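Search this site
Search stories...
Go

The Last Ferry to Firkar

Missed it by a minute. Less. She could see the ramp coming up, chains, the guy in the orange jacket looking right at her and then not looking at her. Bag on one shoulder. Shoe untied since Premine.

The next boat was at 9 in the morning. It said so on a board behind scratched plastic, and under that somebody had written LEARN TO SWIM in marker.

So. A bench. A vending machine with the light on and nothing in the top two rows. Rain starting, the thin kind that gets in your collar. She had 64 dollars, a phone at 12 percent and her father's coat, too big, which still had his peppermints in the pocket. She ate one. It tasted like lint.

The funeral was at ten. Across the water, up the hill, the little church with the bad roof. You could do it off the morning boat if you ran. She had been running since Uratard, that was the whole problem, a bus that broke down, a second bus that never came, a ride with a man hauling bees who didn't talk for two hours and then at the turnoff said, well, good luck to you.

She called her sister.

"You're not on it," her sister said.

"I'm not on it."

"I told them you'd be on it. I made up the bed. I told Aunt everybody."

"I know."

"You always do this."

And that was unfair and also true. Birthdays, the graduation, the time with the hospital. She always came, was the thing. She came late with her hair wet and some awful gas station present and everyone had already cut the cake. Their father used to save her a corner piece. Foil over it. Her name on the foil, like anybody else would of dared.

The phone went to 9 and she hung up to save it. Didn't say bye. 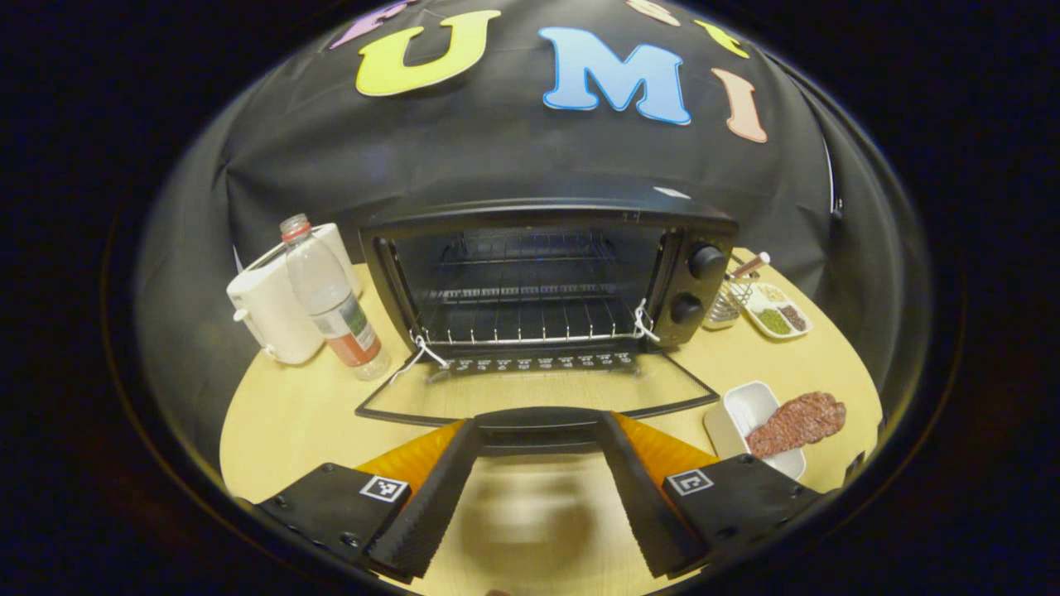 Was there any other way across before morning? Only the mail boat out of Seol, which left at four and took passengers if the skipper felt like it.

A woman told her this. Old woman, yellow slicker, locking up the bait shop next door. Didn't ask what the hurry was. Seol was down the shore road, she said, all the way down, past the cannery, keep the water on your right. Two hours if you walk like you mean it.

"Does he usually feel like it?"

"Depends who's asking." She looked at the coat. Looked a while. "That's a Firkar coat. They gave those out at the cannery, the year of the big ice."

"It was my dad's."

"Huh," the woman said. Then she went back in and unlocked everything she'd just locked and came out with a flashlight. "Leave it with him on the boat. I'll get it back."

She tied her shoe. Double knot. Went.

The road was mostly puddle. Dark on the left, darker on the right, and the water making that slap slap against the rocks. She sang for a bit, dumb stuff, jingles. Then she quit singing and talked to him instead, out loud, because who was going to hear. Told him about the bees. He'd have liked the bees. He would of asked how many hives and what the guy was getting paid, and then told it at supper for a month like he was there.

Past the cannery the flashlight started going brown. She smacked it. It came back.

Twenty minutes later, lights. Two of them, low down, one red. An engine turning over. She ran, the bag banging her hip, yelling hey, hey, wait, and her voice cracked in the middle and she didn't care.

The skipper was already holding the rope. He had it in his hand, he'd undone it. Big man, half asleep, a mug balanced on the rail.

He looked at her. At the coat.

"You're early," he said. "I don't go till four."

She sat down on a mail sack and could not for the life of her stop laughing, or whatever it was. He gave her the mug. It was mostly sugar. On the sack under her hand was a tag that said FIRKAR, and she held onto it the whole way over.

Her sister was on the dock when they came in. Hair wet. Something in her hands, with foil over it.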